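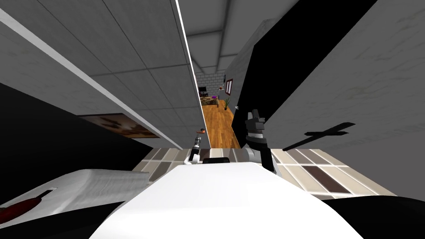 Lisness: household stain advice as printed, in a table

Version 2, 9 May 2021

What you get

Lisness is a table of 1306 pieces of stain-removal advice copied out of old household booklets, soap packet leaflets, magazine supplements and the back pages of cookery books. One row is one piece of advice: a stain, a surface, something to put on it, and what the booklet promised would happen. There is a second, smaller file listing the booklets.

I should say early on that I don't believe most of it. The table records what was printed. It does not record what works, and I would be grateful if people stopped quoting the first version as though it did. A row saying that milk lifts ink from linen means that a booklet said so. I have tried milk on ink and ended up with a grey, sour-smelling napkin, but one napkin is no test and that result isn't in the data either.

Files

tips.csv, the advice, one piece per row
sources.csv, the booklets, one per row

Both are plain comma-separated text in UTF-8 with a header row. Text that contains a comma is in double quotes. Some spreadsheet programs will turn the page column into dates if you let them (a page range such as 4-5 becomes a day in spring), so import that column as text.

Columns in tips.csv

There are nine.

id: a number that never changes between versions. Gaps are rows I took out.
source: matches the id in sources.csv.
page: as printed, or blank where the leaflet has no page numbers.
stain: in the booklet's own words, lower case.
stain group: my own sorting, see below for why you might not trust it.
surface: the cloth, wood, stone or whatever it was, again in the booklet's words. "Any" only where the booklet says any. Blank where it says nothing.
agent: what you are told to use. Several things are separated by semicolons, in the order they are to be applied.
method: the instruction, copied out in full with its spelling left alone.
claim: what is promised, one of "removes", "lightens", "may help" or "none made".

Columns in sources.csv

id, title, kind, year, year certainty, condition, notes. The year is blank far more often than I would like. Soap makers rarely dated their leaflets, and I have not guessed from the typeface, the hairstyles or the price on the cover. Sellers do guess from those, confidently, and pencil it on the front. Where a pencilled date is all there is, it goes in the notes and the year stays empty.

Where it came from

Most of the booklets came from house clearance boxes bought in Grestow over several years. A smaller lot came from a stall in Jamdale, which is better stocked and knows it. Nothing was chosen for being interesting. If a box held a booklet with any stain advice in it, the advice went in, dull or not.

That makes it sound like a fair sample and it isn't one. Boxes from house clearances hold what people kept. People keep a booklet because it is pretty, or because it was tucked in a drawer and forgotten, and a leaflet that came with every packet of washing powder was thrown away with the packet. So the rare survives and the common vanishes, and the table probably has the balance upside down. Anyone who wants to say what ordinary households were told in a given decade should look elsewhere, and should be doubtful of whatever they find there too.

There is also the matter of geography. Grestow had a large laundry trade and the boxes show it. Advice on starch, scorch marks and collar grime is thick on the ground. Advice on carpets is thin.

How the rows were made

Everything was typed by hand from the page. I tried text recognition on a few of the cleaner booklets and it read "soak" as "soap" often enough to be a menace, which in this subject is about the worst mistake it could make. Typed rows were read back against the page at a later sitting. Errors were found that way, and I have no reason to think the reading caught them all.

Each claim was sorted twice, months apart, with the first answer hidden. Where the two sortings disagreed I took the weaker claim. "Will generally be found to remove" went into "may help" on those grounds. You may think that harsh. The full wording is in the method column and you can sort it again to suit yourself.

Rows that were plainly one booklet copying another have been left in. There are a great many of these. The advice about salt on red wine turns up over and over with the same turns of phrase, down to the same odd use of "forthwith" in several booklets that have no publisher in common. Counting those as separate witnesses would be foolish. I see it done all the same, usually by someone writing a piece headed with the word "grandmother", and it was the main complaint I had about the first release. If you need the rows to be independent, you will have to strip the copies out yourself, and I would like to hear how you decided what a copy was.

The stain group column

I put this in because people asked for it. It sorts stains into greasy, dyed, rusty, burnt, mould, body, wax and gum, and other. Tea went in dyed. Gravy went in greasy. Chocolate caused an argument with myself that I lost, and it is in greasy too. Coffee with milk is split according to what the booklet seemed more worried about, which is no sort of rule.

If your results hang on this column, please reconsider them.

Things that are wrong with it

Old names. "Salts of lemon" has nothing to do with lemons and is poisonous. "Spirits of salt" is a strong acid. "Benzine" is not always the same stuff from one booklet to the next. I have copied names as printed and have not translated them, since half the translations you find in print disagree.

Missing surfaces. Plenty of advice never says what the stain is on. A blank surface does not mean that it is safe on everything, although I dare say the booklet's author would have told you it was.

Advertising. A leaflet put out by a soap maker recommends soap. This should surprise no one, yet charts drawn from the first version showed soap "rising in popularity" across years where I had happened to buy a box of soap leaflets. The kind column in sources.csv will tell you which booklets were paid for by someone with a product to shift. Several of the cookery books were as well, less openly.

Confidence. Booklets that promise removal are not better booklets. If anything the ones with careful wording read as if the author had once stood at a sink. I can't show that from the data and I mention it only because someone will try to use the claim column as a score.

Do not follow the advice

I mean this seriously. Some of the methods call for mixing things that give off dangerous fumes. Some involve petrol near a fire. Several would take the finish off a table in a minute, and at least one is followed in the same booklet by instructions for repairing a table. Nothing in the table has been checked for safety, and I have not marked the dangerous rows, on the grounds that an unmarked row would then look approved.

If you are building something that answers household questions, please don't feed this to it. If you have already done so, take it out.

What it might be good for

Looking at how phrases are copied from booklet to booklet. Spelling and wording of household instructions. Finding out which stains people were told to worry about, with all the warnings given above. Checking whether a "traditional" tip was ever in print before it appeared on a website; a fair number that I searched for weren't in here, although their absence from my boxes proves very little.

Changes since version 1

Rows from recipes for polish and whitewash have been taken out. They were never stain advice and I can't now say why I let them in.

The column called "effective" is gone. It held yes or no, based on whether the booklet said so, and the name was a gift to anyone who hadn't read the card. It is replaced by claim.

The Shiferaw rows are out as well. These came from a typed list passed to me under that name, said to be copied from a family notebook. It may well have been, but I never saw the notebook, and several entries matched a magazine page word for word. If the notebook turns up I will type it in from the original.

Semicolons now separate agents everywhere. In version 1 some rows used "and", which made "soap and water" two things in one place and one thing in another. It is now always two.

Corrections

Send the row id, what you think is wrong, and a scan or clear photo of the page if you have the same booklet. Corrections without a page go in a list and wait. Please don't write to say that a tip does work because you have tried it. I'm pleased for your tablecloth, but there is no column for it.

New material is welcome on the same terms, whole booklets only. The next update is planned for July and will most likely be late.

Terms

The arrangement of the table, the stain groups and this card may be used freely if you say where they came from. The wording in the method column belongs to whoever it belongs to. Many of the publishers have gone and I have not traced the rights, so anyone wanting to print long stretches of it should do their own asking first.

Please cite as: Lisness, version 2, and give the row ids you used. A citation without ids is no use to the next person who wants to check you.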